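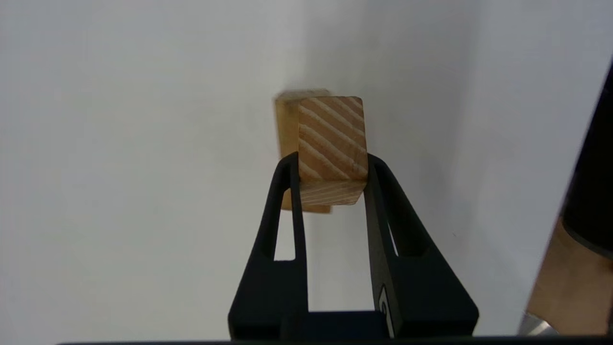 The Toy Library on the Second Floor

In Quintana, the stairs to the toy library are behind the post office, and the first time I went I passed the door two times. There is no big sign. There is a small board with the opening hours, and in January the hours are shorter, from two in the afternoon until six. You go up, you leave your wet boots on the rubber mat, and then you are in a long room with shelves on three walls.

I moved to this country when my daughter was four years old. In the place where I grew up, a toy was something you received on your birthday and kept until it broke. So when a neighbor told me that I could borrow a marble run for a month, I thought I had not understood the word "borrow." I asked her to say it again. Then I went to see it with my own eyes, and I have been going there for almost six years.

The collection has 3,681 items. I know the number because it is written by hand on a card next to the desk, and someone changes it with a pencil when things come in or go out. A family pays once a year and can take home up to 96 items in that year, which means eight each month if you come regularly. My family has never come close to this. We usually take two games and something large that I regret when I am carrying it down the stairs.

What people borrow

Before I started writing this article I had an idea that everybody would want the big plastic things, the kitchens and the garages with an elevator. Those do go out often, mostly before the holidays. But the notebook at the desk, where the loans were recorded before the computer came, tells something different. Page after page it is blocks, blocks, wooden train, blocks. The building sets have the most worn boxes in the whole room. One of them has been repaired with brown tape so many times that the cardboard has almost disappeared under it.

I asked one of the women at the desk why blocks are so popular, when almost every home already has some. She answered that every home has thirty, and thirty is not enough for a city. A child needs a few hundred to make something with streets, and no parent wants to own a few hundred. They want them for one month, on the living room floor, and then they want the floor back.

I recognized myself in this. We had the large set during one rainy month and built a harbor that went under the sofa. My husband stepped on it every morning. When we gave the set back, my daughter cried a little in the car, and the next week she asked for the marble run and did not speak of the harbor anymore.

The counting hour

Every set that comes back must be checked, and this is the work that takes the most time. It is done in a smaller room in the back, with a long table and good lamps. Each box has a list glued inside the lid, and you count the pieces against the list. For a puzzle you do it by making the puzzle. There is no faster way that people trust.

I joined for one evening to see how it is. I was given a farm set and a box of dominoes, which they give to beginners. The farm set was missing a gate. I looked for it for a long time, I even turned the box over and knocked on it, and then a woman across from me said that the gate has been missing since the spring and somebody forgot to change the list. She passed me the pencil. I was more pleased than I should have been to make that small correction.

When a piece is lost, the family does not pay a fine. They get a paper slip with the name of the piece, and they are asked to look under the furniture. Most pieces return. They come in envelopes, in coat pockets, one time inside a mitten. There is a drawer for pieces that belong to nothing, and it is the favorite place of all the children who visit. Mine once spent a whole hour with that drawer and did not borrow anything.

Where the old ones come from

A part of the collection, 1,709 items, came in one truck. It belonged to the toy library in Flavivgate, the next town along the river, which closed when its building was sold. For some months the boxes stood in a corridor in Quintana with no place to put them. I have heard two versions of what happened next. In the first one, the town offered the second floor at once. In the second, the town wanted to wait one more year, and the parents of Flavivgate began to come every afternoon to borrow directly from the corridor, until it became impossible to walk to the tax office. I prefer the second version but I cannot say which is correct.

You can still see which toys are from Flavivgate. They have a green dot on the bottom. Some families there drive the whole way only for the green dots, for a certain game that their older children played. I find this easy to understand. The toys that I remember from my own childhood are in a country where I don't live anymore, and I think I would drive quite far for one of them.

The newer wooden toys are mostly from Tarkance, a small workshop that also takes back its own products for repair. You send a train with a broken wheel and it returns with a new wheel in slightly different wood. The desk keeps a list of what is away for repair, and it is often longer than the list of what is newly bought. Paint is a frequent question. Pieces that go in mouths cannot simply be painted again with something from the hardware store, so many of the older ones are left bare where the color has gone.

Then there is Grullum, and I should explain Grullum, because visitors always ask. It is a board game about moles. The library has 3 copies and there is a waiting list for all of them. The rules are long, the drawings are ugly, and each game ends in an argument about whether a mole can go under a river. My daughter has been reading the rules to me at dinner. We are now second on the list.

If you want to begin

You need something with your address on it and one hour of free time, for the reason that you will not leave quickly. Bring bags with strong handles. Look inside the box before you go down the stairs, and count with your child at the desk, also when there is a line behind you. The people in the line have done the same.

Baby toys are on the left as you come in, and they are washed after each loan. Puzzles are sorted by the number of pieces and not by age, which confused me at first. The costumes hang near the window. The large things, such as balance boards and play tents, must be reserved, and for the summer you should do this already in January, when the rest of us are still returning what we borrowed for Christmas.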